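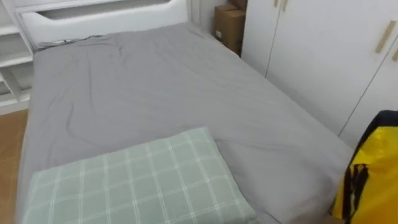 A bed with a grey fitted sheet and a checked pillow cover. Linen is one of the larger costs for small guest houses.

Srithong guest houses to share one laundry from next month

April 14, 2023

Small guest houses in Srithong will soon send their sheets and towels to one shared laundry, after the town council approved the plan at its meeting this week. The laundry will operate in the former Povis cannery on the river road, which has been closed for many years.

The building already has a good water connection and a loading door at the back, so the council expects that only small repairs are necessary. The machines were delivered in January and are now stored inside. The floor drains must still be inspected before the first load can be washed.

Wichai Kaewmanee, who owns a guest house near the ferry landing and first proposed the idea, said that most owners wash at home and dry on the roof, and that in the rainy months this is a daily worry.

"When it rains for a week, I have guests arriving and my sheets are hanging in the corridor," he said. "I do not want to buy a big dryer only for this. If we pay together, it is possible for everybody."

Each guest house that joins will pay a monthly fee of 400 baht, and after that a price by weight. A van will collect the bags in the morning and bring clean linen back on the following day. The council has set aside money for the first two years of rent, and after this period the laundry should pay its own costs. According to the plan, it can handle around 2860 kilograms of linen in a month.

Owners who want to join are asked to put a cloth label with the name of the house on every item, including the small ones. Sheets are easy to recognize, but covers and loose pieces are often mixed. A yellow cloth draped behind the stacked pillows on a bed, for example, can easily go into the wrong bag if it has no label. Labels can be ordered through the Fodlow sewing shop beside the market, and the shop will also sew them on for a small charge.

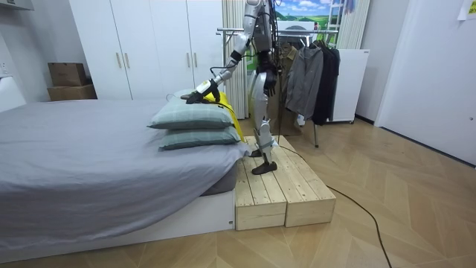
Not all owners are convinced. Some houses on the Nendska side of the river say that the van must take the long way over the bridge and will reach them too late for the afternoon check-in. The council answered that a second pickup point can be opened on that side if enough houses register. Pillows will not be accepted at the laundry in the beginning, only their covers, so a bed with two pillows piled one on the other, a common arrangement in the local rooms, counts as two covers in the bag.

Registration forms are available at the council office, on the ground floor. Houses that register before the end of the month will not pay the fee for the first month.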